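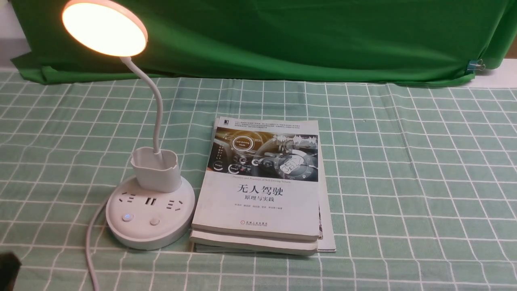
1. Why we looked at study lighting

Our project asked how students in the Groslow dorms light their rooms when they read at night. Many rooms have only one ceiling light, and several people in our class had complained of tired eyes before exams.

2. What we did

We handed out a paper survey on two floors and got 40 back. The survey had 7 questions on reading hours, lamp use and headaches. We also borrowed a light meter from the physics lab and took readings at desk height in 26 rooms, first with the ceiling light alone and then with a desk lamp added.

3. Results

Of the students who answered, 26 own a desk lamp. Most of them turn it on only after the ceiling light is off, so the rest of the room stays dark. Students who used both lights together reported fewer headaches. Readings were lowest in the rooms facing the courtyard.

4. Problems

The meter gave odd values on the first evening and we had to repeat those rooms. Three surveys had the last page missing. We did not ask about screen use, and we should have.

5. Next steps

We would like to repeat the readings in July, when the evenings are lighter, and add the Veleo building. The full table of readings is in the appendix.

Report handed in 26/02/2022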